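Box Tricks: What I've Learned Recording Pick-Ups for a Learning Arm

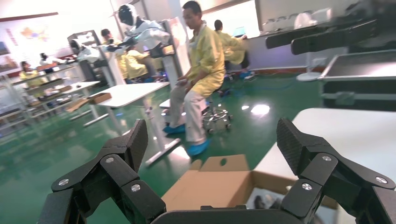
Fingers wide open over the cardboard box, with a dark object sitting low inside.

I've been recording pick-and-place examples at Draltley since August, and I keep getting the same questions from people setting up at home or in a garage shop, so these are my tips! Most of them are housekeeping, really.

Leave a flap standing. I used to trim all four flaps off my boxes because it looked tidier, and then I clipped the back wall over and over (you lose your sense of where the edge is when you're watching through the wrist camera). One flap up at the back gives you something to aim by.

Open the fingers all the way before you go down. Half open feels quicker and you'll knock the thing sideways every time.

Put the object somewhere new for each take. Left, right, jammed in a corner, on its side. My first 200 takes on the Ivel set had it pretty much dead center, and the arm learned to grab dead center and not one other thing. I did the whole lot over. Take 201 went in the corner, I can tell you that.

Keep the bad ones, but in their own folder! I name mine by task and then number, so "nava-box-36" is easy to find later. If you fumble and then recover nicely, that's a good take, so leave it in with the rest.

Wipe the finger pads with a barely damp cloth. Cardboard dust gets into the texture and then everything slips. I do it every 6 boxes or so, and I swap the box as well once the bottom starts to sag.

Watch out for glare on white tabletops too. If the shine bugs you on the monitor, turn the table a little before you start and then leave it alone for the whole batch.

Next up I'm sorting out my cable mess on the Fonura bench, so send me your clip recommendations.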